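Recording your first batch of demos in simulation (two arms, one can, one box)

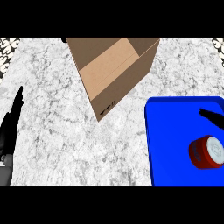 Right gripper over the red can, left arm parked, box waiting at the back of the table.

I get asked a lot how I put together the practice data for my little two-arm project, so I finally sat down and wrote out the whole routine. The task is as plain as they come: the can starts on the blue tray, and it has to end up in the cardboard box. You drive the arms yourself, the simulator records everything, and later a policy learns to copy you. I'm using Simesico for the sim and Prunudeo for the training side, but the steps carry over to pretty much any setup.

Before you record anything

Drive the arms for an hour with recording off. I mean it! My first session was me learning the controllers while the recorder was running, and I ended up throwing the lot away. You want your hands to be boring by the time it counts.

While you're practicing, write down what a finished episode looks like. Mine says: can inside the box, right gripper open, right arm back out over the tray side. If you don't pin this down you'll stop some episodes the second the can drops and let others run on, and the policy will have no idea when it's done.

Setting up the scene

Pick one layout and get 20 clean episodes on it before you randomize a thing. Then start moving stuff around. I shift the box and turn it, so sometimes it sits square to the table and sometimes it's on the diagonal with a corner pointing at you. The can gets a new spot on the tray every reset, and I mix up lying down and standing. Lying down is the harder grasp, so I record more of those than feels natural.

Change the tabletop too if your sim lets you. I have a marble one in the rotation, all white with gray veins, and I like it for checking whether the vision part has gotten too cozy with plain backgrounds. Khairul Raju talked me into patterned floors as well – thanks, I think.

Recording an episode

1. Reset, and wait until everything has settled. A can that's still rolling in your first few steps is a pain later.

2. Start the recorder, then move. Leave a tiny pause at the front, half a second or so, and no more than that. Long pauses teach the policy to sit there.

3. Bring the right gripper in over the can and stop just above it. Line up the fingers, then go down. Coming in sideways works maybe half the time for me and knocks the can across the tray the rest.

4. Close, lift straight up, and clear the tray rim before you start heading for the box.

5. Carry it over, lower it past the cardboard walls, and let go. Don't drop it from way up high.

6. Back out, stop the recorder, and mark it good or bad right then. You will not remember after lunch.

What about the left arm? For this task I leave it parked well away from the box, but I still record its joints every step. Later tasks use both arms, and it's much nicer if all your files have the same shape.

Keeping or tossing

A small fumble with a good recovery stays in. If I miss the grasp, back up, and get it on the second try, I keep that one happily, because the policy is going to miss too. What I toss: anything where the can leaves the tray, anything where I bump the box hard, and anything where I got distracted and hovered.

My last round was 1000 episodes recorded and 871 kept. I trained once on just the first 370 good ones to see where I stood, and it was already reaching for the can properly but letting go too early, short of the box. So the next batch was heavy on box positions at the back of the table, and that helped a bunch.

One last habit: replay a handful of saved files at the end of every session. I once had the camera stream and the joint stream out of step for an entire evening, and a two-minute replay would have caught it.

Next up is handing the can from one arm to the other, which I'm still pretty bad at.

Last updated: September 2021

Related posts
Picking a controller for two-arm teleop
Randomizing tabletops without wrecking your lighting
Moving old recordings from Hartono to Prunudeo
Guest post: Triin Avotiņš on cleaning up grasp labels
How long should an episode be?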